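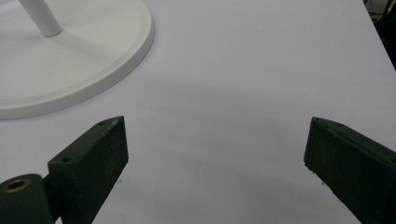

4. What the hearing record can and cannot show

Most of the published work on the Clestell checkpoint begins with the public hearings, and it is easy to see why. The transcripts are free, they are long, and the people in them speak with great force. A reader who goes through them in one sitting comes away sure that the town wanted the checkpoint on the Jiltport road and wanted it soon. We had the same impression after our first reading. We now think the transcripts support a much weaker claim, and in this section we set out how much weaker.

The council held seven hearings on the proposal. Across them, the clerk logged 167 turns at the microphone. Earlier studies treat each turn as one resident with one opinion. The log does not allow this. Speakers signed in by last name only at the first two meetings, and a turn was logged again whenever someone came back to answer a council member. At the third hearing a single exchange over truck parking fills nine pages and is logged as separate testimony each time the speaker sat down and stood up again. We could not recover a reliable number of individual speakers from the log, and we doubt that anyone else has done so.

Then there is the matter of when the hearings took place. All but one started at 4:30 in the afternoon, in a building on the north side of town with one bus an hour. Shift workers at the Jiltport terminal, whose daily trip would pass straight through the checkpoint, were mostly on the clock at that time. The one evening hearing, held in December, has the most evenly divided testimony of the set. It would be a mistake to make too much of one meeting. It would be a bigger mistake to leave it out, as two of the accounts we reviewed have done.

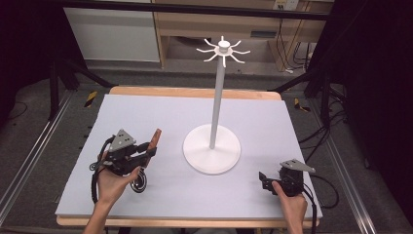 A further problem is the sign-in form itself. From the third hearing on, speakers had to mark "for" or "against" before they were given a turn. There was no box for people who wanted the checkpoint moved, staffed differently, or put off until the road was widened, and the transcripts contain plenty of all three. Someone who said "I could live with it if it closed at night" was entered as a supporter. So was a man who spent his full time complaining about the cost. Reading the words next to the marks, we found the marks hard to take seriously as a measure of anything except the speaker's guess about which line would be shorter.

4.1 The mail survey

The council's own answer to these doubts was a mail survey, and the survey is often cited as if it settled things. Cards went to 2000 addresses drawn from the water billing list. Nearly 48 percent of the cards that came back favored the checkpoint, with the rest split between opposition and no answer. The council's summary calls this "broad backing." We would call it a plurality among people who pay their own water bill and who open mail from the council.

Renters in the blocks near the rail yard do not pay the water bill directly; their landlords do. Some of those landlords have addresses in Olholm, and the cards went there. How many were filled in by an owner who has never had to sit in traffic on the Jiltport road is not known. The summary does not raise the question, and the raw cards were not kept.

The wording deserves a look as well. The card asked whether the resident supported "a checkpoint to keep our community safe." A reader may feel that the second half of that question has already answered the first. We were told by the council office that the phrase was borrowed from the flyer that announced the hearings, which does not make it any better.
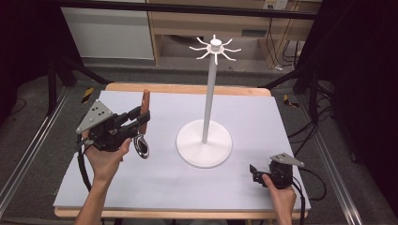 Figure 2. Mug tree stand with eight curved arms, with a hand-held gripper close to it on the left.

4.2 The comparison with Bárány

Several authors lean on a comparison with Bárány, where a similar checkpoint was put to a town vote and passed. The reasoning runs that the two towns are close in size, share a road network, and elect the same kind of council, so a vote in one tells us something about the other. Perhaps it does. But the Bárány vote was held on the same ballot as a school bond, which brought out parents in numbers that no other local contest there has matched. The checkpoint question was the last item on the back of the ballot, and a good share of voters left it blank. Taking the yes votes as a portion of those who marked the item gives a comfortable win. Taking them as a portion of everyone who voted gives something a good deal less comfortable.

The road situation was different too. In Bárány the checkpoint sits past the last turnoff, and most people who live in town never meet it on the way to work. In Clestell it would stand between the town and its largest employer. It is hard to see how support for a delay that falls on somebody else can stand in for support for a delay that falls on oneself.
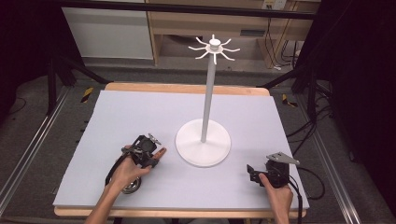
We do not claim that Clestell opposed the checkpoint. The evidence for that view is no stronger, and the local group that has pushed it most loudly relies on an online petition with no address check at all – anyone in Olholm, or anywhere else, could sign it, and sign it again. Our position is only that the confident statements on both sides go well past what the records can carry.

For the models in the next section we therefore drop the for and against marks completely and work from the text of the testimony, coded by two readers who had not seen the sign-in forms. The mail survey is used once, as a rough check on the age of respondents, and is left out of all estimates of support. The Bárány vote is not used. Readers who prefer the older approach can rebuild it from the appendix, where the marks are listed by hearing, though we would ask them to read the evening transcript first.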